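キッチン・作業室での自動アームの使い方 食器と食品を扱うときの基準と心得

本ページは、ポルウッド共同調理室において、アーム型の自動機を用いて配膳、下膳、食卓の準備を行う利用者のために、守るべき基準と日常の工夫をまとめたものである。初めて利用する方は、作業を始める前に全体に目を通していただきたい。すでに利用登録を済ませている方についても、5月の改訂で変更した箇所があるため、特に「2 クロスと台」および「5 指先の手入れ」を確認されたい。

1 作業前の確認

作業開始前の確認は、電源を入れる前と入れた後の二段階で行う。電源を入れる前には、アームの可動範囲に人の持ち物、踏み台、椅子の背などが入っていないことを目で確かめる。可動範囲は床の白線で示してあるが、線は水平方向の目安であり、吊り棚の扉を開けたままにすると上方で接触することがある。扉は必ず閉める。

電源を入れた後は、低速で一度だけ原点動作を行い、異音の有無を聞く。換気扇が回っていると小さな音を聞き落としやすいので、この間だけは止めておくとよい。異音があった場合は停止ボタンを押し、記録簿に時刻と動作名を書いて、当日の担当者に引き継ぐ。利用者が自分でカバーを外すことは認めていない。

停止ボタンの前には物を置かない。布巾を掛ける場所としても使用しないこと。

2 クロスと台

クロスは、台の縁から垂れる長さを135ミリ以内にそろえる。長く垂らすと、アームが引き戻る際に裾を巻き込むおそれがある。裾の長いクロスしかない場合は、余りを台の下へ折り込み、クリップで留める。クリップは台の裏側に付け、上面に突起を出さない。

折りじわは、手のひらで中央から外へ向けて伸ばす。しわの山に皿の縁が乗ると皿が傾き、指先が縁をとらえる高さが変わる。完全に平らにする必要はないが、皿を置く位置だけは丁寧に伸ばしておく。霧吹きで湿らせて伸ばす方法は、家庭では有効であるものの、電装品の近くでは行わない。

高さの異なる台を並べて使う場合には、それぞれの台の高さを設定画面に別々に登録する。低い台の値のまま高い台へ動かすことは、接触事故の原因として最も多い。台を入れ替えたときは、前の利用者の設定が残っていると考え、必ず測り直す。

クロスの色は、皿の縁との差がはっきりするものを選ぶ。白い皿に白いクロスを合わせると、作業者の目にも、カメラによる認識にも、輪郭が分かりにくくなる。柄の細かいクロスは来客用としては見栄えがするが、練習の段階では無地が扱いやすい。

3 皿の選び方と置き方

皿は縁に適度な厚みがあり、底が安定したものを用いる。欠けやひびのある皿は、人の手では問題なく扱えても、一点に力がかかると割れることがあるため使用しない。重さの上限は、食品を載せた状態で534グラムとする。はかりは流し台の横に備えてある。

二枚以上の皿を並べるときは、指を開いた状態で間に下ろせるよう、対象となる皿の周囲に余裕を取る。重ね置きは、手順書に「重ね可」と書かれている皿に限る。判断に迷うときは重ねない。

食卓の飾り、カード、小さな玩具などは、皿を置き終えてから人の手で並べる。先に並べておくと、軽いものは袖やアームの動きで簡単に落ち、拾おうとして可動範囲に手を入れることになりやすい。動作中に物が落ちた場合は、それが何であっても、停止を確認するまで拾わない。

4 食品を扱うとき

指先で直接触れてよいのは、練習用の食品模型と、包装された食品のみとする。包装のないパンや菓子は、皿ごと運ぶか、人がトングで移す。食品模型を使った練習であっても、模型と本物を同じ台に混在させてはならない。模型は専用の箱に戻し、食品庫には入れない。

形による違いも覚えておきたい。輪の形をした菓子は、穴に指を差し入れて持ち上げる方法と、外側から挟む方法があるが、当調理室では外側から挟む方法を標準とする。穴の縁は割れやすく、表面の飾りも落ちやすい。三日月形のパンは、両端ではなく中央の太い部分を挟む。端を挟むと回転し、皿の外へ落ちることが多い。

二つの食品が重なっているときは、上のものから動かす。下のものを引き抜く操作は、成功したように見えても上の品が転がるため、手順として認めない。食品が皿の縁からはみ出している場合は、置き場所を直してから始める。

挟む力は、弱い設定から始めて一段ずつ上げる。閉じる動作に入る前に、左右の指が対象の両側にあることを横から見て確かめる。真上からでは高さの差が分かりにくいので、必ず視線を台の高さまで下げること。ただし、顔を可動範囲の内側に入れてはならない。

皿に残ったくずは、次の作業の前に乾いた刷毛で取り除く。くずが指先の面に付くと滑りやすくなり、皿の裏に回ればがたつきのもとになる。濡れ布巾は、くずをのばしてしまうことがあるため、仕上げに用いる。
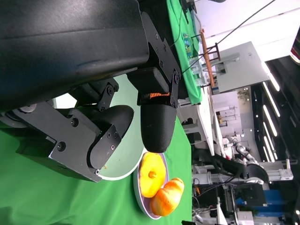 縁付きの丸皿に載せたドーナツ形とクロワッサン形の品。その上方で左右の指が開いている。

5 指先の手入れ

指先の当て面は、一日の作業の終わりに、固く絞った布で拭いてから乾拭きする。油分が残っている場合は、台所用中性洗剤を薄めて布に含ませ、洗剤分が残らないよう二度拭く。漂白剤、クレンザー、金属たわしは使用しない。継ぎ目の汚れには、毛先の柔らかい歯ブラシが適している。

当て面の交換は、開閉回数が1,234回に達した時点で担当者が行う。回数は設定画面の右下に表示される。回数に満たなくても、表面がはがれている、押しても戻らない、といった状態が見られたときは使用を中止する。5月の改訂で、交換した当て面を予備として保管する扱いは廃止した。外したものはその日のうちに廃棄する。

ねじのゆるみは、目視と指先での軽い確認にとどめる。ゆるみを見つけても締めず、担当者に知らせる。締めすぎによる破損が、過去にブロメロウ分室で続いたことがある。

6 配線と照明

ケーブルは通路を横切らせない。やむを得ず横切る場合は、床用の保護カバーを掛け、両端を留める。壁際でまとめるときは、きつく束ねず、指が二本入る程度のゆとりを持たせる。流し台の側に回したケーブルは、水滴が伝って機器に入らないよう、途中に下向きのたるみを作る。

照明の反射にも注意する。光沢のある皿や白い台の縁は、天井の灯りを映して明るく見え、位置の確認を誤らせることがある。反射が気になるときは、皿を動かすより先に、手元の補助灯を消してみるとよい。

7 利用時間と記録

連続して使用できる時間は、準備と片付けを含めて240分までとする。延長を希望する場合は、次の利用者の有無を確認したうえで、受付に申し出る。食事の提供を伴う行事では、開始の時刻から逆算し、配膳の練習を少なくとも二度行える時間を確保されたい。

記録簿には、使用した皿の種類、台の高さ、挟む力の段階、異常の有無を記入する。異常がなかった日も空欄にせず、「なし」と書く。記入例はユガ棟の掲示板に貼り出してある。

基準に関する問い合わせ、および手順書の写しの請求は、調理室運営係のディマ・ナッサールまで。受付時間は午前10時から午後4時までとする。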